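Dultum 2F Parallel Gripper, metal fingers, with mount

Item 1368
Condition: new, ex-stock
Price: ask, depends on flange and cable
Ships from: Skuvthorpe

Quick version: two-finger electric parallel gripper for small arms. Metal fingers, black mount, driver board on top. Good at thin stuff, edges, wrappers, paper. Not so good at big round things. If you're choosing between this and the Clilon wide-jaw (the white one, item 753), read the compare section before you call please. Most of the calls are that question.

What's in the box
Gripper body with fingers fitted
Mounting section, black
Driver board, screws on top of the mount
One cable, wrist length
Four flange screws plus a spare
Hex key
Printed sheet. The sheet is for the older board. Use the PDF.

NOT in the box: arm, controller, finger pads, power supply. Had two returns over the power supply so it's in capitals now.

Specs
Fingers: metal, parallel, swappable (two screws each side)
Stroke: 172 mm finger tip to flange face with the standard fingers, opening is on the drawing, three finger options so three numbers
Cable: 200 mm from board to wrist socket. Longer one on request
Control: serial or two-wire, jumper on the board
Homing: on power up, closes fully then opens. Keep your fingers out of it

Yes the first line there is labeled stroke and it's really a length. Zamfira is fixing the template.

Fitting
Mount goes on the flange first, gripper body second, board last. Other way round and you can't get the key to the lower screws. Leave a loop in the cable at the wrist – not a tight one. Turn the wrist by hand through its full travel before you power anything. If the loop catches, re-route and do it again. Second cable along the forearm, if you run one, gets clipped every hand-width or so. Romain uses hook tape and it's fine, peels off for service.

The board is open. No cover. We do sell a cover but it adds height, and if you're working under a bed or a shelf you will hit it. Without the cover, keep it away from fluids and foil.

Dultum vs Clilon wide-jaw

We ran both in August, same job, same room. Trash pickup off carpet, one arm each. Room set up as a bedroom, tape on the floor, some litter, a small lined bin. Catinca Surdu wrote the task, Dimas Harahap ran the arms. Not a lab test, don't quote it as one.

Clear plastic wrapper, crumpled
Dultum: gets it. Tips go down into the carpet a bit and pinch. Come in flat and slow.
Clilon: pushes it along. Got it only when it was crumpled up tall.

Folded cardboard / stiff paper
Both OK. Clilon a little better, you can be off by a finger width and still close on it.

Loose scraps of paper
Dultum. No contest realy. One problem, small scraps stick to the fingers when you let go. Open twice.

Bin rim
Clilon. The boxy fingers sit over the rim, bag and all, and it doesn't slide. Dultum holds the rim but point contact on a bag wrinkles it and then the bag creeps.

Carrying the bin
Don't, with the Dultum. Clilon if it's light.

Cloth
Didn't test properly. Dimas says Dultum picks a fold OK and the Clilon wants a heap. Treat as opinion.

So we ended up with one of each. Clilon on the left arm to hold the bin still, Dultum on the right to pick and drop. If your budget is for two of the same, get two Dultums and weight the bin. If you have one arm and mostly bulky things, Clilon, item 753.

Reach note
Two arms meeting over a small bin get crowded. The Clilon is wide and takes up most of one side, so bring the Dultum in from the other side and a little high, then drop the wrist. Plan for the fingers and ALSO for whatever is sticking out of your mount. Set the collision volume to include the board, the default model doesn't have it. Quang Doãn has a corrected model file, ask for it by item number.

Finger options
Standard: flat, metal. What it comes with
Narrow: for wrappers and cable work. Bends if you lean on it
Long: reaches into a bin. Slower closing, turn the force down

Pads are sold separately. Rubber pads help on the rim, hurt on plastic film. We left them off for everything above.

Controller compatibility
Works with anything that does plain serial. Hodoroagă controllers need the adapter, small part, we throw it in if you say so in the order notes. If you don't say so it won't be in there. Firmware from before the current one drops the grip signal after a re-home – update first, then call.

Camera placement, gets asked a lot
A head-height camera sees the bin and the floor fine but the fingers hide the last bit of the grasp. Wrist camera fixes that and costs you clearance. We used the head view alone for the compare and just accepted some misses on flat items.

Questions we get

Do the fingers mark the floor?
Carpet no. Vinyl yes, if you drag. Use pads.

Can I mount it without the board on top?
You can put the board on the forearm with the longer cable. The holes in the mount stay open, doesn't matter.

Does the Clilon use the same mount?
No. Different bolt pattern. Adapter plate exists, adds length, we don't like it much.

Will it take a bag out of the bin and tie it?
Lift out, sometimes. Tie, no.

Can I try before buying?
Yes, at Skuvthorpe, bring your own flange drawing. Mornings are better, the arms are free before 11.

How loud?
Quieter than the Clilon. You hear it home and thats it.

Spares
Fingers, screws, cable, board all stocked. Gripper body not sold on its own at the moment. Board is static sensitive, leave it in the bag until you fit it.

Returns
Unused, within the month, with the screws. Used, talk to Zamfira Ilie. Bent narrow fingers aren't a return, see above.

Ordering
Item number, flange type, cable length, finger type. In that order please, it goes straight on the pick sheet. For a pair (one Dultum, one Clilon) put both numbers on one order and they ship in one box.

Left/right setup for the pair is Clilon left, Dultum right, bin between them. Swap them if you want, nothing in the hardware cares, only remember to swap the model files too.
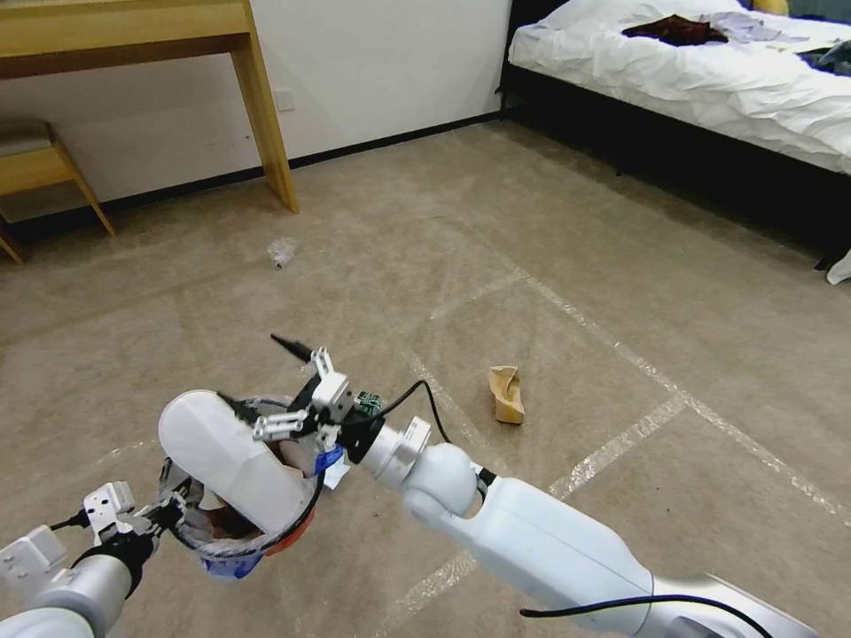 Config files for the pair go out with the order confirmation. Check your spam folder before writing to us.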